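2024-07-14

Sunday, so I had the Sosby room to myself and could leave the two-arm machine in pieces as long as I liked. Drove in from Eratholm before nine. The hour counter stood at 391 when I switched on. I wrote that on the inside cover of the log, where the old entries are, and then again on the proper page.

The left gripper first. It has been losing its signal now and then, always with the arm reached out far and turned inward. I had blamed the gripper itself and changed its settings twice last week for nothing. This morning I unplugged the cable at both ends and put the meter on it. Lying straight on the bench it was fine. When I bent it near the plug the reading jumped, so there is a broken strand in there or close to it. I swapped it for the spare. The spare is longer than the old one and hangs in a loop instead of following the arm. I tried tying it back at the upper joint but then it went tight when the wrist turned, so I cut the tie off again. Better a loose cable than a pulled one. I need to order the right length from Wikström, and order two while I am at it.

After that I cleaned both sets of fingers. Cloth and alcohol, then the small brush for the corners. There was gray dirt packed in by the screws on the right one. All the screws were tight except one, which took a quarter turn. I marked every head with the paint pen so I can see next time if any of them has moved.

Then the zero positions. Pimgate wants the arms sent home before it will let you change anything, and it asks three times if you are sure. The right arm came back good. The left shoulder was off by a little, probably from me leaning on it while I had the cable out. Set it again, saved, switched off, switched on, checked. It held. I saved a copy of the old values under a name with "before" in it. Last time I did not do this and lost half a day.

Ran 200 slow moves with nothing in the fingers, both arms going out and back and crossing near the middle. That is the part that used to bring up the fault. I sat on the stool with a sandwich and watched the status page. No fault. One warning about the right elbow getting warm, but it cleared, and it has given that warning as long as I have known it. I put my hand on the housing afterward and it felt the same as the left one. Written down anyway.

Lunch was the rest of the sandwich and coffee from the flask.

In the afternoon I went on to the pipe job, the real test. The program is the one from June with the approach heights changed. The right arm goes for the bottom part of the pipe and the left waits beside it, close in, and only moves when the right one has reported a grip. I had the waiting point too close before and the two grippers touched. I moved it to the left and ran it at quarter speed with my thumb on the stop button. Then at half speed. I was happy with half.

The grip force on the right is set lower than the sheet in the binder says. With the setting from the binder it leaves marks on the tubing. I should change the binder. I say that every month.

The black plastic on the floor still bothers me. It shines, and the head camera picks up the shine and the wrinkles, and the finder in Pimgate sometimes draws an edge where there is only a fold. I pulled it flatter twice and it went back to how it was. Something dull would be better. Maybe a rubber mat, though then I would have to see how the pipe ends slide on it. The white cloth on the tube frame gives no trouble as far as I can tell, but the new cable goes right over it, and I want to keep an eye on the near edge so it does not catch.

The restart after a stop took 18 minutes, mostly because I did it in the wrong order and had to go back. Correct order, so I have it somewhere: release the stop, wait for the arms to report, open the grippers by hand on the page, send home, then load. Do not load first.

To do this week: cable, binder, mat. Sweep behind the machine. Tie up the cables on the floor by the right arm. 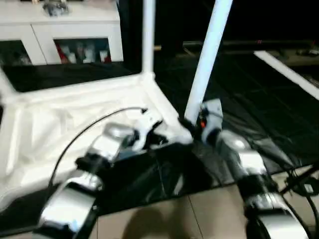

Also ask about service for August, before the dates are gone. I locked up at five and forgot the flask on the bench.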